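Harnton Street Tree Survey: what we have so far and how to join the autumn round

September 2020

The spring round of the street tree survey started late and finished later, and the last forms came through the door in the middle of August. All of them have now been typed up. We have records for 733 trees on 40 streets, which covers everything between the railway and the river apart from Mill Rise and the lower end of Godoy Road. Those two are first on the list for autumn.

For anyone new to this newsletter, the survey is a record of every tree standing on a pavement, verge or traffic island in Harnton. Trees in front gardens are left out, even when they hang over the pavement. So are trees in the park, which the council already has on its own list. We write down what kind of tree it is, how thick the trunk is at chest height, what the ground is like at the foot of it, and anything that looks wrong. The council has a list of street trees too, but it was last checked on foot a long time ago and a good many of the trees on it are gone.

Most of the spring records were made on paper. We had planned to use Kevum, the recording app, and some people did. It works well if you have a newish phone and a decent signal. Several of our streets have no signal to speak of, and the app would hold a record and then lose it when the phone was switched off. By the second week in April we had gone back to printed forms for everyone who wanted them, and nearly everyone did. The forms were printed at Jometti on Station Street, who did a first run quickly and a second run when we found a mistake in the first. If you still have one of the old forms, with the box for "girth" at the bottom of the page, please put it in the recycling.
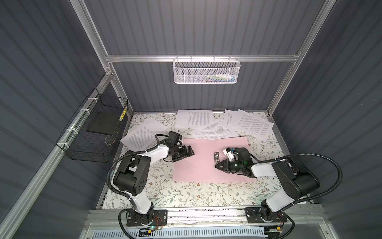 Printed pages, and a pale pink sheet, on the flowered tablecloth.

Typing up was slower than walking the streets. Each form was typed once by one person and checked by another, who read it against the screen and put a pencil tick in the top corner. Where the two could not agree on a word, the form went into a folder marked Queries. The usual trouble was handwriting, and after that it was street numbers. A tree "outside 14" is easy to find. A tree "opposite the blue door" is less so, and one of those doors has been painted since.

The rules for the autumn round are a little tighter as a result. They are set out below, and a copy will be handed out with the forms.

Where the tree is

Give the nearest house number and say whether the tree is outside it or opposite it. If there is no house, use the nearest lamp post number, which is on a small plate facing the road. Start at the low-numbered end of the street and work up one side, then come back down the other. Please do not cross back and forth. Two people did this on Chapel Street and we ended up with three trees recorded twice and one left out altogether.

What kind it is

Lime, plane, cherry, rowan, birch and maple cover most of what you will find. If you know it is a maple but not which maple, write "maple". A plain answer that is right is more use to us than a full name that might be wrong. If you have no idea, write "don't know" and pick up a fallen leaf, or draw one. Put the leaf in an envelope with the tree's number on it. Please do not tape leaves to the form. The tape tears the page when it is taken off, and the leaves go brown and come apart in the box.

Empty pits

An empty tree pit counts as a record. This was not clear on the spring forms, and some people put them down while others walked past. We would like them all this time. Tick "no tree" and say what is there now: bare soil, stump, tarmac, paving or weeds. If the stump has new shoots coming from it, say so.

How thick it is

Use the tape we give you and measure round the trunk at 1.3 metres from the ground, which is chest height on most adults. Write the distance round, in centimetres. Do not try to work out the distance across. If the tree forks below chest height, measure under the fork and make a note. If there is ivy, push the tape underneath where you can, and if you can't, write "ivy" next to the figure.

What state it is in

This part of the form gave the most varied answers. One person's "poor" was another person's "fair", and there was one "not happy". In autumn there will be no scale. There will be a list of things to look for, and you tick any that apply: dead branches, hollow or split trunk, fungus, bark damage at the base, roots lifting the pavement, stake or tie too tight. If you see something that looks dangerous, such as a large branch hanging by a strip of bark, ring the council the same day and tell us afterwards. The survey is not a way of reporting hazards, and a form may sit in a box for a fortnight before anyone reads it.

Ties deserve a line of their own. We had a lot of young trees down as "tie too tight", most of them on the newer estate. These are trees where the rubber strap has been left on for years and is now cutting into the bark. The council has been sent the list of addresses and has said it will work through them over the winter. Please leave the straps alone in the meantime, however tempting it is. The trees belong to the highway and we have only been given leave to look and measure.

What to take with you

Forms, a clipboard, two pencils, a tape, the street map and something to put over it all if it rains. Pencil is better than pen, as it does not run. We have clipboards to lend and they should come back with the forms. Clip the blank forms at the back and the finished ones at the front with the writing facing in, so that a shower gets the blank side. A bulldog clip at the bottom corner helps in wind.

You will be asked what you are doing, usually within the first ten minutes. The letter from the council is clipped behind the map and you can show it to anyone. Most people just want to know if their tree is about to be cut down. The answer is that the survey has nothing to do with felling, and that they can ring the tree officer if they are worried. Keep your distance on narrow pavements and step off the doorstep if you have had to knock.
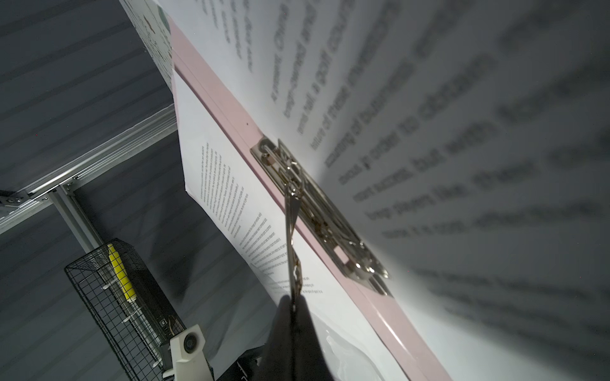 Hok-lam Su wrote to us in July to say that the forms should have had a space for the date on every page, and not only on the first. "I had a run of loose pages by the end of Alma Street," the letter went on, "and I could not tell which afternoon they came from. It matters in spring, when a tree with no leaves on Monday can be in full leaf the week after." The new forms have the date, the street and the recorder's initials across the top of each page. Please fill in all of them before you set off.

Wissam Yammine asked whether the same people should go back to the same streets. We would like that where it can be managed, but it is not a rule. A fresh pair of eyes finds things too, and on Bridge Road the second visit added a small hawthorn growing behind the bus shelter which had been missed the first time.

What happens to the records

When the autumn round has been typed up, the whole list will go to the council and to the library, where anyone can ask to see it. The version for the public will have the trees and the streets but not the names of the people who recorded them. The paper forms will be kept for three years and then pulped, unless the library would like them. We are asking.

We have also been asked if the survey will lead to new planting. It may. There were gaps on every street we walked, and the empty pits that did get written down are nearly all in the same part of town, north of the station. Once we have all of them on one list it will be much easier to ask for them to be filled. The council has said it can plant in existing pits without digging new ones, which brings the cost down a good deal.

We are delivering a leaflet to 3,000 homes in the weeks before the autumn round begins, mainly to let people know why somebody is standing outside with a tape measure. If you can take a bundle and do your own street and the one next to it, please say so soon. The leaflets are flat and not heavy, and one bundle fits in a shopping bag.

How to join

Reply to this newsletter with your name, the streets you would like and whether you want paper forms or the app. Kevum has been updated over the summer and is said to hold on to its records now, but we would suggest trying it on one street before relying on it. You can work alone or in twos from the same household. A street takes an hour or two, and a long one with big limes on both sides may take a whole morning.

Forms and tapes can be collected from the library side door on Saturday mornings between ten and twelve. Streets still without anyone: Mill Rise, Godoy Road (lower end), Tanner's Row, and both sides of the ring road as far as the garage. For the ring road you will need a high-visibility vest, and we have two to lend.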